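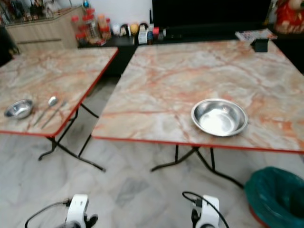
Folding tables with a marble-print top and a thin red edge.

I've wiped down a lot of folding tables with printed tops, and I used to ruin them! My first one came from a flea market in Gitville and I went at it with a scouring pad (don't), so now I do it the slow way.

Crumbs first, with a dry cloth. Then mix a squirt of dish soap into a bowl of warm water, dip a soft rag, and wring it out hard. Wipe toward yourself and go easy near the trim, where water likes to creep in and lift the print.

Sticky ring from a mug? Lay the damp rag over it for 60 seconds and try again. Still there, a little baking soda on a fingertip usually gets it.

Dry everything right away, flip the table over, and do the hinges too. I put a drop of oil on mine every August and they fold like new.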